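Dotarano Road Safety Survey, Methods Notebook
Entry: Nov 18, 2023
Entered by: Rok Kolev
Read and initialed: Ljubica Nedeljković

Subject: Drowsy driving module, coding of open comments and checks on question wording

1. Status of the data

Nastivico delivered the corrected file for the August wave overnight. It replaces the earlier delivery, in which the weights for the oldest age group had been applied twice. The corrected file holds 3,252 completed interviews. All respondents hold a valid license and reported driving at least once in the month before the interview. The old file has been moved to the closed folder and should not be used for any table, including drafts.

The drowsy driving module runs to 20 questions. Item 14, the open question, reads: "Please tell us in your own words about the last time you felt too tired to drive safely." It drew 340 usable comments. Blank entries, single letters and "don't know" were set aside before coding and are kept in a separate sheet with their case numbers.
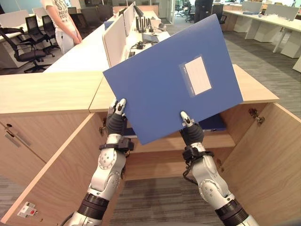
At the cabinet, doors open.

2. Coding of item 14

Coding was done in Zikik under the revised code frame. L.N. and I coded the full set separately and then compared results. Agreement was good on time of day and on type of trip. It was weaker on what the driver did next, and most of the differences fall under one heading.

The heading "took a break" had been used by L.N. for any stop, including a stop for fuel. I had used it only where the respondent said the stop was made on account of tiredness. We agreed to split the code as follows.

Code 31: Stopped because of tiredness, rested or slept.
Code 32: Stopped because of tiredness, did not rest (coffee, fresh air, walked around the car).
Code 33: Stopped for another purpose, tiredness mentioned.
Code 34: Handed the driving over to someone else.
Code 35: Kept driving, took some step in the car (window, radio, talking, chewing gum).
Code 36: Kept driving, no step mentioned.

Comments that fit more than one code receive each code that applies, in the order in which the respondent mentioned them. The first mentioned is carried into the summary table. L.N. would have preferred the most protective step to be carried forward. Her objection is recorded here so that it can be taken up again when the next wave is planned. For this wave the order of mention stands, as it matches the treatment of the alcohol and phone modules.

A further point concerns comments about passengers. A fair number of respondents answered the item by describing a trip on which someone else was driving. These had been coded as if the respondent were at the wheel. They now receive code 90 and leave the base. Case numbers are listed in the Zikik log under today's session.

3. Wording of item 9

Item 9 asks: "In the past month, how often have you driven when you were so tired that you had a hard time keeping your eyes open?" Item 10 then asks how acceptable the respondent considers such driving to be. As in other modules, far more people call the behavior unacceptable than report never doing it. The gap is expected and should be reported as it stands. It should not be described as dishonesty or hypocrisy in any text that leaves this office. Respondents may well disapprove of something they have done, and the item does not ask them to account for it. 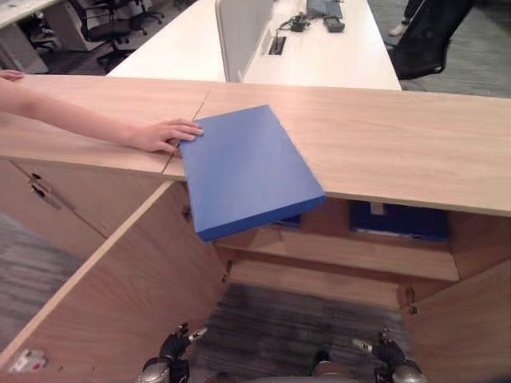

The more serious question is whether item 9 is read the same way by shift workers as by everyone else. In the follow-up calls, several night workers treated "a hard time keeping your eyes open" as the ordinary state of the drive home and answered on the basis of something worse, such as drifting onto the shoulder. If that reading is common, the item understates tired driving in exactly the group where we would expect to find the most of it.

Three remedies were discussed.

(a) Leave item 9 as it is and add a note to the table.
(b) Replace the wording with a plain list of signs (heavy eyelids, missed exit, drifting from the lane, no memory of the last few miles) and let respondents mark each one.
(c) Keep item 9 and place the list directly after it.

Option (b) breaks the comparison with earlier waves. Option (a) does too little. We favor (c), on the understanding that the list follows item 9 and never comes before it, so that the answers to item 9 are not colored by it. Nastivico will need to confirm that the added length does not move the interview into a higher price band.

4. The Bošković scale

The draft report uses the Bošković sleepiness scale to group respondents by usual level of daytime tiredness. The scale was scored in the wrong direction in the draft tables: high scores were labeled "well rested." I found the error when checking the cross table with hours of sleep, which ran backward. The labels have been corrected in the master script. Figures in the draft are unaffected, but every row heading in the chapter on commuting must be replaced, and the paragraph on younger drivers has to be rewritten in full. L.N. has taken the paragraph.
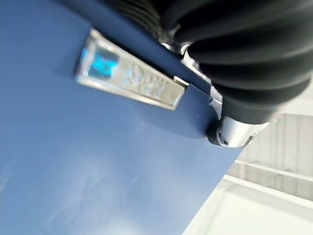

Respondents who skipped 2 or more items on the scale are treated as missing. The draft had filled these with the group average, which the survey protocol does not permit for attitude or self-rating scales.

5. Release of findings

The communications office has asked for an early line on holiday travel. The module was fielded in August and contains nothing on winter or holiday driving. We may say what drivers reported about long trips in general. We may not say that drivers expect to be tired over the holidays, since the question was not put to them. Any headline using the word "admit" should be sent back, with "report" or "say" suggested in its place.

6. Open items

R.K.: rerun tables 4 to 11 with the corrected weights and the new base for item 14.
R.K.: write to Nastivico about option (c) and the price band.
L.N.: young driver paragraph; second reading of all comments under codes 32 and 33.
Both: agree on the wording of the footnote on shift workers before the chapter goes to layout.

Carried over from the previous entry: the French version of item 14 has still not been checked against the English. The back translation has been requested and not yet received.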